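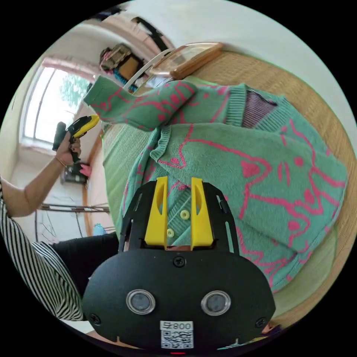
*Fingers either side of the button band on a green knitted cardigan.*

# Recording a two-handed folding task with hand-held grippers

Last updated 2 Jan 2023

This page covers how we record knitwear folding for the Gekness project. You hold one gripper in each hand and fold the garment with them, and the recordings are used later to train the arms. It assumes both grippers are charged and paired with the Zorholm recorder. If they aren't, do the pairing page first.

## Before you start

Decide what the finished fold looks like and write it down in one sentence. Ours reads: "Front down, both sleeves across the back, hem up to the collar, turned once." Everyone who records the task works from that sentence. If two people fold in different ways, put their takes under different task names.

Choose a surface you can reach across from one standing position. A bed or a low table is fine. Knitwear slides on bare wood, so put a mat or a blanket down. You don't need to clear the whole room, but take away anything the sleeves could catch on.

Check which gripper is which. Each has a sticker on the back, and the left one is marked 左. Swapping them halfway through a session is the most common mistake we see, and the recorder won't warn you.

Then open and close each gripper fully a few times with the recorder running. The width reading should drop to zero when the fingers meet. If it stops short, run the calibration again.

## Recording a take

1. Drop the garment on the mat from waist height. Don't arrange it. The arms will have to deal with whatever heap they are given, so your takes should start from one as well.
2. Hold both grippers still over the mat, fingers open, for a slow breath.
3. Start the take with the foot pedal.
4. Find an edge you can be sure of. On a cardigan that is usually the button band or the hem. On a jumper, go for a cuff.
5. Close on it gently and lift until the fold hangs clear.

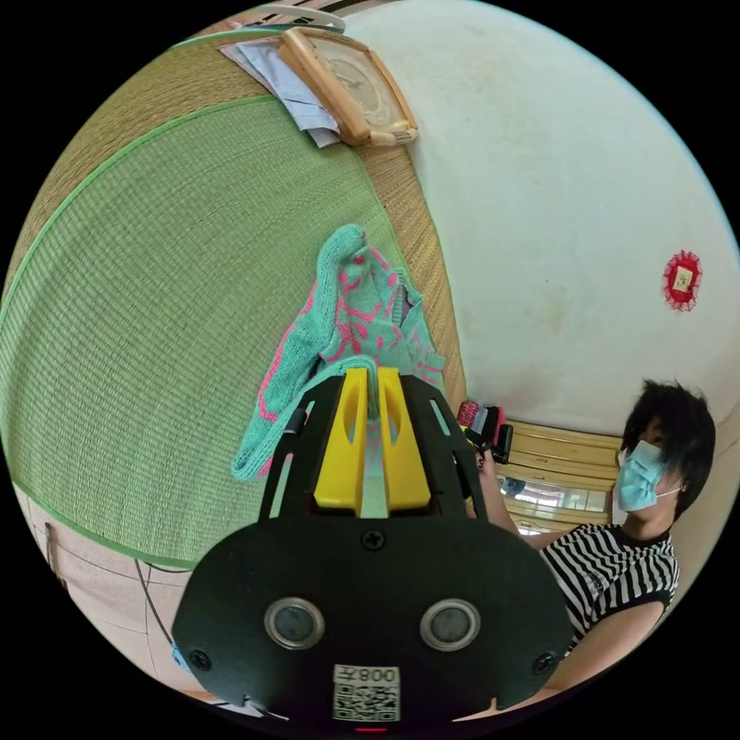
6. Bring the other gripper in and take a second hold before you let go of the first. Most takes are lost in the changeover — people release too early and the whole thing slumps back.
7. Lay the garment front down and flatten it by dragging the closed fingers across it.
8. Fold according to your sentence.
9. Open both grippers, lift them clear, and hold still again before you press the pedal to stop.

Work at about half the speed you would use with your bare hands. Quick flicks look tidy from where you are standing, but they blur the video and the tracking tends to drop out.

If you fumble a grip, carry on and try again within the same take. A recovery is worth keeping. If you have to put a gripper down or use your fingers, stop and mark the take as bad.

## Where the cameras need to look
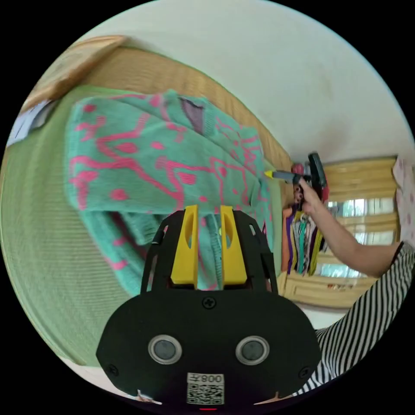 Each gripper carries its own camera, and the arms will see only what those cameras see. That makes the angle of your wrist part of the recording. Keep the fingertips and the piece of cloth you are working on in view the whole time, even when it feels awkward. It also helps if each camera can see the other gripper as it comes close. With the left one pinching a fold of the jumper, you want the right one to come in from the side like this, yellow tip towards the knit, with your forearm well back from the hold. Reaching over the top puts your own sleeve between the camera and the work.

Watch one take back after the first few. If the cloth keeps leaving the picture, change how you stand before you change anything else.

## How many takes

For a single garment type we aim for 500 good takes, spread over as many different garments as we can borrow. The first usable results came at 200, though the arms still missed cuffs a lot. Nobody should record more than 100 in a day. Wrists get tired, and the later takes get sloppy in ways that are hard to spot on the spreadsheet.

Patterned knits are worth including. Plain ones are easier to fold and easier to learn from, but a model trained only on those does badly when it meets a busy print.
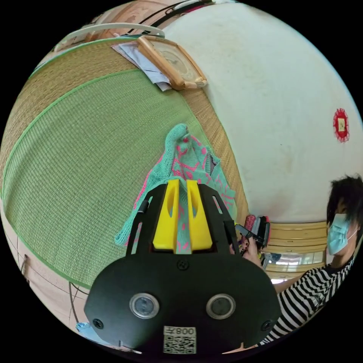 A comment on the April version of this page asked whether it wouldn't be simpler to drive the arms by remote control and skip the hand-held grippers, as the recordings would then match the robot exactly. They would, and we do that for the Sasell drawer task, where the arms' reach matters more than anything else. For cloth we found it too slow. Over a remote link you can't feel the knit pull, so people grip late and tug too hard. We now use remote control only for corrections, when the arms get stuck and someone has to take over for a moment.

## Uploading

Leave the grippers switched on until the recorder shows both files as closed. Name the session with the task, the garment type and your initials, then copy it to the Rebane drive. Mark bad takes but don't delete them. The checking script needs the full run in order, and it will refuse a session with gaps.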